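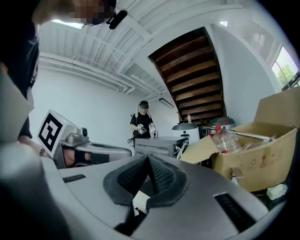 How to run a first session with hand-held grippers (and what to doubt while you do it)

Posted August 9, 2025, robotics club notes, Fajardo room

This page covers one task: putting a bottle into an open cardboard box using hand-held grippers, one in each hand, so the recordings can be used to train an arm later. I wrote it for students joining the club who have been told this is easy. The motion is easy. Getting recordings worth keeping is a different matter, and I have thrown out more of mine than I like to admit.

Before you start

You need a pair of grippers per person, an open box, and a plastic bottle with a cap. Bright caps are supposed to help the model find the bottle. Yichen Yin swears by them. I have seen no comparison from our own data that backs this up, so use one if you have one and don't go shopping.

Check the finger pads first. Squeeze the jaws shut and hold them up to a window. If you see daylight where the pads should meet, the pads need to be reseated. Do this every session. Last January we lost a full afternoon to one pad that had crept out of its rim, and the recordings looked fine until someone tried to replay them.

Next, the square markers. Wipe them with a dry cloth. No sprays. Any marker with a lifted corner gets replaced, however small the lift looks.

Step 1. Put the box down and leave it

Open all the flaps and fold them outward. Put the box where you can reach it without leaning. The Dosach guide (our club handout, named after the old team) tells you to tape an outline on the floor. I think the tape mostly makes people feel organized, but it does help when somebody kicks the box, and somebody will.

Step 2. Sort out your straps and cables

Put the hand strap on snug. Too loose and the gripper rolls in your palm when you squeeze. Then let your cables hang and take two steps each way. If anything tugs, fix it now. A tug in the middle of a reach shows up as a little jerk in the path, and the model will happily learn the jerk.

Step 3. Do five throwaway runs

Five, with recording off. Everyone wants to skip this. Pick up the bottle, carry it over the flaps, set it down on its side, open the jaws, back out. If you are clearing the flaps by a hair, lift higher. If you are dropping the bottle the last few inches, stop doing that.

Step 4. Record in blocks of 8

We tried longer blocks. Zhenhua Pan wanted 60 in a row on the theory that people settle into a rhythm. They do, and the rhythm is the problem: by the end every reach was the same reach, from the same spot, at the same speed. Short blocks with a new bottle position each time gave us messier numbers and a better arm. That was one test on one arm, so take it for what it's worth.

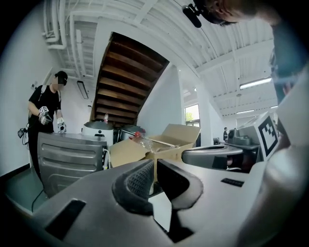 Between blocks, move the bottle's starting spot and turn it so the cap faces a new way. Trade places with your partner too. If two people are working close together, agree out loud on who reaches first. Bumped grippers mean both recordings go in the trash.

Step 5. Watch them before you count them

Our Wever project folder once claimed 182 good runs. Then we watched them. Some had a hand in front of the lens for half the clip, and in others the marker was turned away during the exact moment of release. Play each clip at normal speed, once. Ask whether you could tell what happened without having been in the room. If you couldn't, delete it.

Common trouble

The bottle spins when you grab it. You are squeezing too high. Go lower, near the middle of the body.

The tracking jumps. Look for glare on the marker first. Windows are the usual cause, and lowering a blind beats an hour in the settings menu.

Your wrists hurt. Stop. The handout says to rest after each hour, which I consider far too long to wait.

About the score

Ganel, the scoring script we inherited, gives each clip a smoothness number. I'd ignore it for now. It rates slow clips highly, including one where the person never touched the bottle. If you want to fix it, the code is in the shared folder and the comments are mostly accurate up to the part where they stop.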